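From: Callum Entwistle
To: Gilchrist hall events list
Date: September 6, 2023
Subject: Re: Cups for the kids' table

Saodah Kwok wrote:
> Two things before I put the order in. Are the coloured cups from June
> big enough for the toss game, or should I get the Nudik buckets? And do
> we want one colour per team or just a mix? Tunolard has the cups in
> sleeves of 30 and I'd like to order only once this time.
>
> Saodah

Hi Saodah, all,

I'd stay with the cups. They're wide at the top and they stack, and the buckets would take up half the cupboard at Virkirby. One colour per team, please - grey and the yellow-green are easy to tell apart from the throwing line, and we've got 18 of the grey left over anyway.

Set them at the back of the table, side by side with the rims close together. A white table is best if the hall has one free.

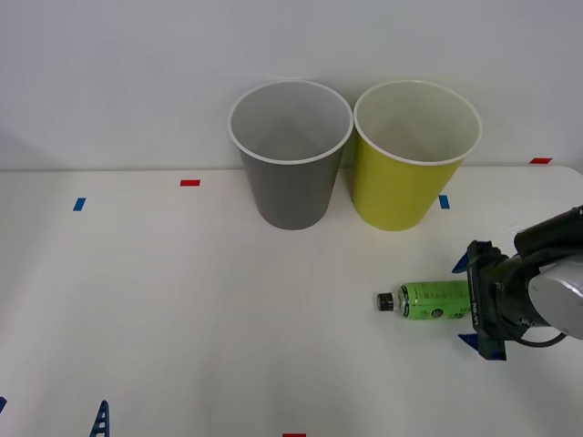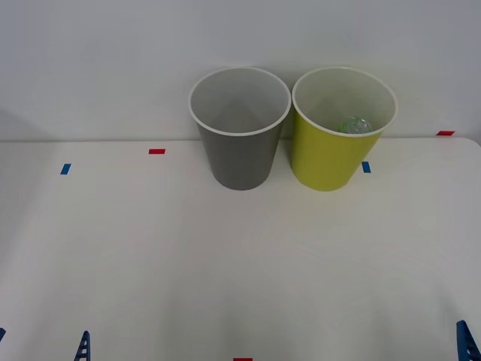

Grey cup on the left, yellow-green on the right in both. The second one has a ball in the yellow-green cup.

For balls, the small bumpy see-through ones are fine. A ball in the other team's cup is a point, same as last time, and the younger ones can stand as close as they like.

Drinks are separate. Please don't pour into the game cups. I'll bring plain white ones for cordial and label the box.

Could you order one sleeve of the yellow-green and leave the grey? We had 19 kids signed up when I last looked, so that covers us with spares. Receipt to me and I'll sort it out.

Also still looking for the long tablecloth, if anyone took it home to wash.

Callum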